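Notes on the March Gripper Fault at the Skundwood Bench

Readers of this blog will know that I have spent much of the past year on a two-arm bench with a toy kitchen on it. The work is meant to be dull. An operator guides the arms through a task, the motion is recorded, and the arms later attempt the same task alone. This post concerns a fault in March that was not dull, and it is written mainly for people who run similar equipment.

Shortly after 3 in the afternoon, the right arm was asked to release a toy over a plate and did not. The command to open went out and was logged as complete. The fingers stayed shut. The control program, believing that the hand was empty, went on to the next step and drove the arm down toward the table with the toy still in its grip. The force limit should have stopped the arm at once. It stopped only when I pressed the emergency button, and by then the wrist had been pushing for 7 seconds.

There was no injury. A mounting bracket was bent and a finger pad was torn. The bench was shut down for the rest of the day, and the arms were checked for play at every joint before power was restored.

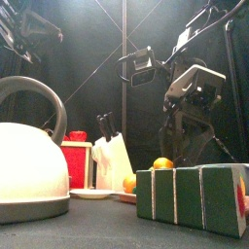 Venla Lindqvist wrote to me after I mentioned the fault in an earlier post, and asked whether the force limit had been tested with something in the hand or only with the hand empty. Her own group had set theirs with an empty hand and had found the margin to be wrong under load.

Her question was the correct one. Our limit had been tested with an empty hand only. When the program recorded the hand as empty, it also applied a setting intended for fast travel between tasks, and that setting raises the limit. In other words, one false reading turned off two protections. I had reviewed both parts of the code separately and had approved both of them.

The cause of the false reading took longer to find. The gripper driver, supplied by Rotard, reports that a command is complete when the motor has accepted it. I had taken the message to mean that the fingers had moved. The manual is clear on the point, in a section I had not read with enough care. The motor itself had stalled on a worn gear, so the command was accepted and nothing followed.

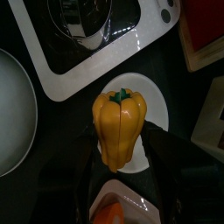 Three changes have been made. The program now reads finger position after every open or close command and halts if the position has not changed. The higher limit for fast travel has been removed - we lose a little time on each run and I do not miss it. The gear has been replaced, and the spare is kept in the drawer under the bench.

We then repeated the release step 290 times at reduced speed, with toys of different shapes, and blocked the fingers on purpose in 15 of those runs. The arm halted in each of the 15.

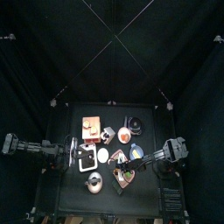

The old recordings were a separate matter. Any session made with the worn gear might contain late or partial releases, and a system trained on those would learn to expect them. I have set aside everything recorded since the previous service until the finger position can be compared with the commands. It is slow work, and the Eskola sessions are still to be checked.

I would ask anyone using the same driver to look at what their program does in the moment after a release is reported. A written procedure for the blocked-finger test is available on request, and corrections to it are welcome.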